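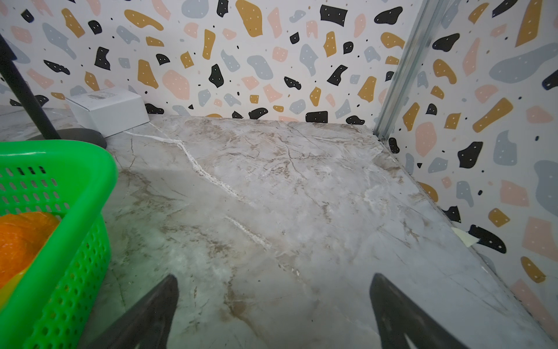

My neighbour Begoña Tejada asked me last night when she can have a robot that puts the shopping away. She is 87 and very fed up with her bottom cupboard, so I promised her a proper answer, and it has grown into a thread (sorry, Begoña, you know what I'm like).

The short version is not yet. The longer version is much more cheerful than that!

Think about what you do with a bag of fruit. You hold it open with one hand, you rummage with the other, you find the mango under everything else, and all the while you're chatting to somebody about the bus. Every bit of that is hard for a machine, and I'd say the bag is the worst of it – a carrier bag is a different shape each time you touch it.

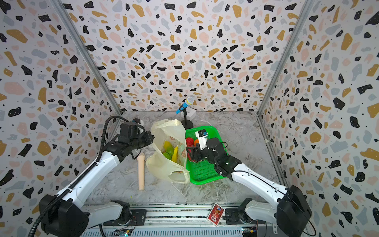
Two arms, one bag, one green tray. Toy fruit for now.

I do love a tray with firm sides. It stays the shape it was when you put it down, which a gripper can work with. If Begoña's groceries all came in trays I'd be a good deal braver with my promises.

Sekar Pelupessy, who packs at Mencombe and has strong views on all this, reckons shops will get there well before kitchens do. Same shelf, same crate, same light all day long. I think he's right, though I'd love a kitchen to prove us both wrong.

What I'd want to see before I told anyone to save up: real fruit, a bruised pear among it, a bag with a knot in the handles, and a person wandering through to put the kettle on. Seven bags one after another with no help, please, and then I'll get excited.

Begoña has read this over my shoulder and says she'll wait, but could it do the bottom cupboard first. I've said I'll come round and do that one myself in the meantime – after lunch, if the rain stops.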